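How to read a snooker player's form before a tournament

Every preview will tell you that somebody is "in form". Ask what that means and you usually get a win or two from last month and a nice century off the telly. I don't think much of that. If you want to judge form for yourself, for a club prediction league or just to argue better, you can do it in an evening with a pencil and a results page.

Start with the last 12 matches. Fewer and one good afternoon swamps everything; many more and you are reading about a player who has since changed his cue, his coach or his mind. Write down the opponent, the frame score and the length of the match. Leave out exhibitions, whatever the player's website says about them.
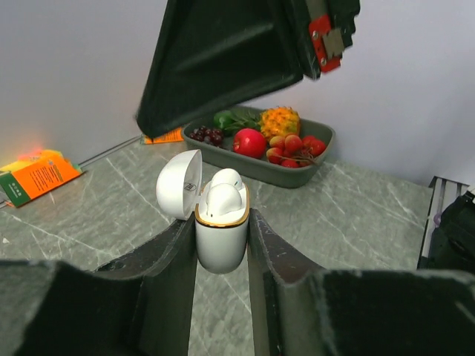 CUE SPORTS

Next, split the list by format. Best of seven and best of 19 are hardly the same job. A quick potter can steal four frames before a slower opponent has settled, and plenty of reputations rest on that. If most of the wins came over short matches, be careful about carrying them into a long semi-final.

Now look at the frames, and at who they were won against. A 4-3 win over a qualifier counts the same as a 4-0 over a seed in the bracket. It shouldn't in your notes. I put a tick beside any win where the player led throughout, a dot where it went to a decider, and a cross for defeats by two frames or more. Deciders are where I part company with most pundits. They like to say a man "knows how to win". Over 12 matches you may have three deciders to go on, and three of anything proves very little.

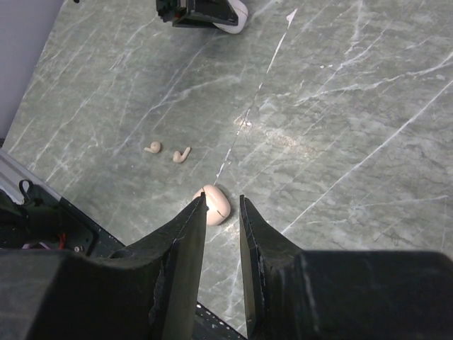
Awuor Lema

Be wary of rating sites too. Our league uses two of them, Cletik and Welter, and last season one had the same player on 4000 points while the other gave him 3966. People argued over that gap for a week. Neither site explains how it treats walkovers, so I use them to put players in a rough order and then close the tab.

Centuries are the other trap. They look lovely in a table and they tell you a player scores heavily when he gets in. What they leave out is how often he gets in. If you can watch a full match, keep a tally of safety exchanges won and lost in the first four frames. It's dull work. I have learnt more from it than from any list of big breaks.

Last, write your prediction down with a score before play begins, and keep the sheet. Memory is very kind to people who predict sport. Mine from the Handlow Open in May had me down for five first-round winners out of eight — a coin might have managed four.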